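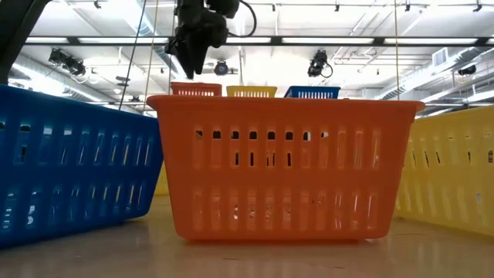

Laundry baskets in orange, blue and yellow, same slotted pattern on each.

MILLIDBY LAUNDRY ROOM SWAPS ITS OLD HAMPERS FOR COLOR BASKETS

For immediate release

MILLIDBY, October - New baskets at the Dornitell shared laundry. Plastic, rectangular, slots down the sides so air gets through. In use from Wednesday, 8 a.m.

The laundry serves 182 households. Until now, one style of gray canvas hamper for everybody. Mix-ups every week, socks mostly. Residents asked for color and thats what they're getting.

How it works: orange for bedding and towels. Blue for everyday clothes. Yellow for anything waiting to be picked up. Please don't leave yellow baskets overnight, the room closes at 8 p.m. sharp.

Baskets come from Louro, the household goods maker, from its Mekska line. Total cost of the changeover, $2,987, paid from last year's machine income. No change to wash or dry prices. No deposit on baskets either.

"People were carrying home the wrong sheets," said a spokesperson for the Dornitell laundry. "With colors you can see from the door which one to grab."

Old hampers: free to any resident who wants one, first come first served. Stacked by the side entrance untill the end of the month. Bring your own bag for the lids.

Questions, or a cracked basket to report? Leave a note at the Dornitell front desk, Millidby.

ENDS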